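How a New Medicine Gets Approved

A medicine is a substance that changes how the body works. Before a doctor can prescribe a new one, a government office called a regulator has to agree that it does what its makers say, and that its benefits are greater than its risks. In Canada the regulator is Health Canada. In Australia it is the Therapeutic Goods Administration.

Step 1: The laboratory

Scientists start with a large number of chemicals and test each one. Suppose a team at a company called Plonton begins with 2000 chemicals for treating a skin rash. Most have no effect on the cells in the test dish. Some harm the cells. At the end of this stage, 66 are left for further study, and most of those will be dropped later too.

Step 2: Testing with people

A test with people is called a clinical trial. It has three main phases.

Phase 1 uses a small group, often healthy adults. It checks whether the medicine is safe and how much can be given.

Phase 2 uses people who have the illness. It checks whether the medicine seems to help.

Phase 3 uses a much larger group, sometimes thousands of people. Part of the group takes the new medicine. The other part takes an older medicine or a placebo — a treatment that looks the same but has no active ingredient. In many trials, neither the patients nor the doctors know who has which until the end.

Children join a trial only if a parent or guardian agrees. Children who are old enough to understand are asked as well.
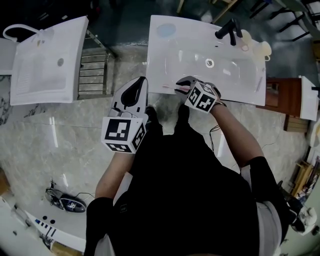 WORDS AND MEANINGS

Dose: the amount of medicine taken at one time. A child's dose is often worked out from body weight.

Side effect: something a medicine does besides its main job, such as causing sleepiness or an upset stomach.

Label: the printed information that comes with a medicine. It lists the dose, the side effects and who should not take it.

Step 3: The regulator decides

The company sends all its results to the regulator, including the bad ones. Doctors, chemists and statisticians read them and may ask for more tests. They can say yes, say no, or say yes with limits. One limit might be that only people over a certain age may use the medicine.

After approval, the checking continues. A rare side effect may not show up until many more people have used the medicine. Doctors, pharmacists and families can report problems, and the label can be changed. Sometimes a medicine is taken off the shelves.

Never take a medicine unless a parent, doctor or other trusted adult gives it to you.

Written by Ishbel Yule. Checked by Somtochukwu Nwosu, pharmacist.

Last updated: October

Related
What is a placebo?
Why some medicines are taken with food
How vaccines are stored
Reading a medicine label

Contact us | © Dullimlow Health for Kids | Back to top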